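About Flevside

Flevside is a small language school. We teach English and Spanish to adults, and on Saturdays also to children from seven years old. We are in the same building since we opened, on the second floor above the shoe repair shop. The door on the street is green and a little heavy. Please push.

How the school began

The school was started by Edith Bedoya and Orlando Quintero. Edith was teaching Spanish to the employees of a shipping office, and Orlando was teaching English in the evenings to people who had just come to the city. They shared one photocopier at the public library, and they met because the photocopier was broken very often. After one winter of talking in the line they decided to rent a room together.

The first room had 45 square meters and one window. In February the heating stopped and for two weeks the lessons were given in coats. Some students from that time are still coming to our conversation evenings, and they like to tell this story to the new ones, each time with a lower temperature.

The name Flevside has no meaning in English or in Spanish. Orlando wanted a name that speakers of both languages would pronounce with the same difficulty, so that no one in the class has an advantage. Edith was against it. She has now accepted it.

What we teach

We have courses on five levels in both languages. A normal group has not more than nine students. We meet two evenings in the week, and each lesson is ninety minutes with a short break for tea. A full course has 61 lessons, and it is possible to join after the beginning if your level is suitable. For this we make a short interview. It is not an exam and you cannot fail it.

We use the books of no big publisher as our main material. Our teachers write the lessons themselves, and every summer we sit together for two weeks and repair what did not work. The result is two books, which we call Castaño (for Spanish) and Guster (for English). They are printed with a spiral, so they stay open on the table. Castaño is in its sixth version and is in good condition. Guster is still changing, mostly in the chapters about prepositions, where the teachers do not agree with each other.

Besides the regular courses we offer:

Conversation evening, every Thursday, open also to people who are not our students
Writing letters and e-mails for work, a short course of eight lessons
Preparation for job interviews, one to one
Saturday Club for children, in three age groups
Reading group in Spanish, once a month, with one short story each time

How we work in the classroom

Most of our teachers have learned the language they teach as adults. We think this is useful. A person who has learned the past tense at thirty remembers well what was confusing in it, and can explain it with some patience. We speak the language of the course from the first lesson, but if a student is really lost, the teacher can say a few words in another language and then go back.

We correct mistakes, but not all of them at once. In the conversation evening we do not correct at all, unless you ask. Some students ask for it every time, and then they are a little sorry.

In the beginner levels we work very much with objects. Everybody brings something small from home and speaks about it for two minutes: what it is, where it comes from, who gave it, what is inside. It is easier to talk when you have the thing in your hand. Students have brought keys, coffee spoons, an old telephone card, a grandmother's thimble, and many, many boxes. Boxes are good for learning. You have color and shape, the words "lid" and "corner", the question "May I open it?", and after that you have prepositions for a whole lesson.
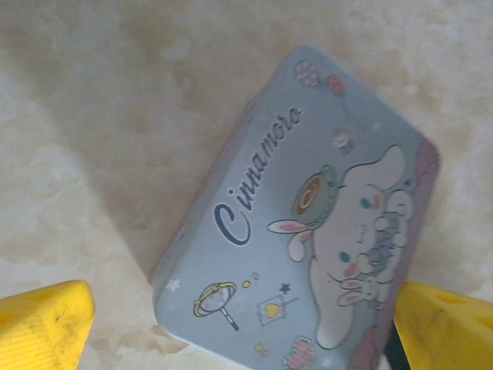
Light blue tin with Cinnamoroll and a green teacup on the lid

With the children the objects are often from cartoons and from games, and the teachers have to learn the names of the characters. We count this as professional training.

Our teachers

Edith Bedoya leads the Spanish courses and teaches the two highest levels herself. She also runs the reading group, and chooses the stories. If you did not like a story, she wants to hear why, with arguments.

Orlando Quintero teaches English for beginners and the course for letters and e-mails. Before the school he was working eleven years in a hotel reception, and many of the examples in Guster are from there, including the complaint about the pillow.

Aileen Lumbao has the Saturday Club. She came to us first as a student of Spanish, and after one year she was teaching the smallest group. She writes the songs for the children. The song about the days of the week is very difficult to forget, also for the parents.

Yurani Ticona teaches Spanish in the levels one to three, and the interview preparation. She is the right person to write to if you are not sure which level is yours.

Duván Palomino is in the office on weekday afternoons. He makes the timetable, answers the telephone and takes care of the books. On some Thursdays he also leads a table at the conversation evening, the one closest to the kettle.

The rooms

Today we have three classrooms and a small kitchen. The biggest classroom is called Fernar, after the carpentry workshop that was there before us. The old sign was too well fixed to the wall, and we decided to keep it. The library stands in the corridor and has 352 books in the two languages. Students can borrow two books for four weeks. Please write your name in the notebook – also when it is only for the weekend.

The building has no elevator. If the stairs are a problem for you, tell us before the course begins. We have an agreement with the reading room on the ground floor of the next house, and we can move the whole group there.

Prices and support

The price of a course includes the book, the tea and the conversation evenings. You can pay in one part or month by month, and it costs the same. Each term we keep two places free of charge in every language for persons who cannot pay at the moment. To ask for such a place, write a few lines to the office. You do not need to send documents.

Up to now 810 people have finished at least one full course with us. Some moved away and write us postcards, which hang in the kitchen. We are happy about every one, and we do not correct them.

Visit us

The office is open Monday to Friday from two to seven in the afternoon. You are welcome to sit in one lesson for free before you decide. It is enough to call one day earlier, so we can put a chair for you.

This page was last changed on Tuesday, November 2, 2021.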